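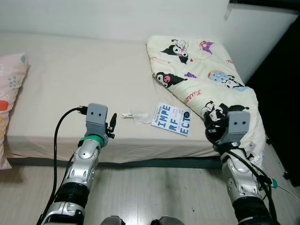
Fitted sheets come off the corners for one of two reasons: the pocket is too shallow for the mattress, or the elastic has given up. Measure before you buy anything. Strip the bed down to the mattress, hold a tape measure against the side, and read the height from the bottom seam to the top seam. Add the topper if you use one. You don't need to clear the whole bed to see how a sheet is sitting. With the quilt folded over to one side and the pillow left at the head, a smooth stretch of pale sheet shows you the fit well enough, and any slack will show up as ridges when you press your palm across it.

What you need

Tape measure
40 inches of quarter-inch elastic
Safety pin
Seam ripper
Needle and thread, or a sewing machine

Replacing the elastic

1. Wash and dry the sheet first. Cotton shrinks, and you want that over with.

2. Turn the sheet inside out and find the casing, the narrow hem the elastic runs through. On older Flarkitz sheets it goes all the way around. On most others it only covers the corners.

3. Open 2 inches of the casing at each end of the corner you are fixing. Cut the old elastic loose and pull it out.

4. Cut a 10-inch piece of new elastic for each corner. Pin one end to the hem and stitch it down -- go over it several times.

5. Put the safety pin through the free end and work it along the casing. Don't let the elastic twist.

6. Pull the end snug, stitch it down, and close the openings.

If the pocket is too shallow

New elastic won't help much. You can sew a strip of matching cotton to the hem, but it takes most of an afternoon. A deep-pocket sheet is easier. Look for a pocket 2 inches deeper than the mattress, so a 15-inch mattress needs a 17-inch pocket.

Putting it back on

Start with a corner at the head, then do the one diagonally across from it at the foot. The last corner will be tight. Lift the mattress and tuck the hem well under.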